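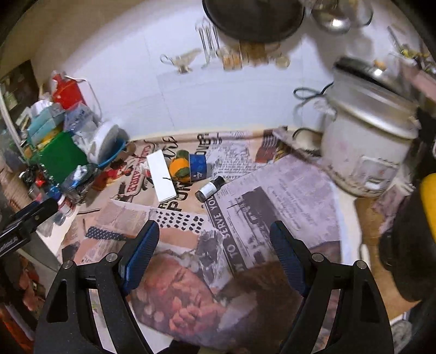 From: Natanael Coutinho
To: Medurstead makers list
Date: September 22, 2023
Subject: Re: Stockdale open day, did anyone get there?

Valdir Lins wrote:

> Couldn't make it up to Stockdale in the end, the ute was in the shop.
> Did anyone go to the hand-held gripper session? I'd like to know if it's
> worth driving 212 km for the next one, and whether they let you have a go
> or if it's all slides. Also is Holtamska still the software they're
> running, or have they moved on?
>
> Valdir

Hi Valdir and all,

I went, and yes, they let you have a go! There were slides for maybe ten minutes (skippable, sorry to whoever made them) and after that it was all hands on. You hold the gripper by the handle, squeeze, and pick stuff up off a bench covered in newspaper. The camera looks down past the two fingers, so what gets recorded is more or less what an arm would see if it had the same fingers on the end. I'd read about all this and still hadn't grasped how odd it feels to slow your own hand right down.

The bench was my favourite part. I was expecting foam cubes in primary colours and got somebody's kitchen counter, with fruit, a blue can and a little bottle lying on its side. The bottle was my nemesis. You come in too flat and you shove it along the paper, you come in too steep and the fingertips hit the bench first. I did get it eventually, and a kid of maybe nine got it on her first try, so there you go.

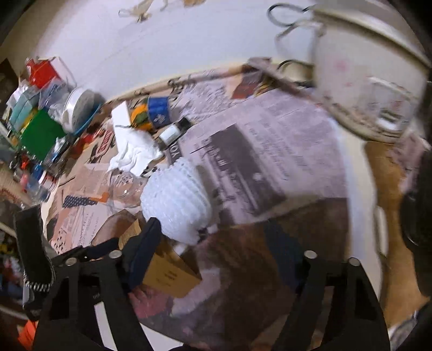
The other thing I kept fluffing was the clear plastic bottle. It wasn't so much the grabbing, more that I kept misjudging where the near side of it was against all that newsprint. I asked whether the camera has the same trouble and the answer was a cheerful yes, come back next year. Crumpled paper towel, on the other hand, is dead easy. You can be as sloppy as you like.

To your question, Holtamska is still what they're running, but only for sorting and trimming the recordings. They had 496 of them before the doors opened and wanted to add 139 on the day. No idea if they got there. The whole set across all their sites is 2,451, which sounded like heaps to me until the woman at the laptop said it was small.

Couple of practical things. Parking is round the back off the Carkness road, and the sign is on the wrong side if you're coming from our way, so I sailed past it twice. Wear a shirt with sleeves you can push up. The rig gets heavier than you'd think after a quarter of an hour and my forearm was still grumbling the next morning. Tea was free, the sausage sizzle wasn't.

Would I drive it again? Yep, but I'd share the petrol. If there's another one I've got two spare seats, and Valdir, you can have first dibs provided you bring back my good calipers.

Does anyone know where to get that grippy blue rubber they had on the finger pads? I want to try it on the jaws of my bench vice and forgot to ask.

Cheers,
Natanael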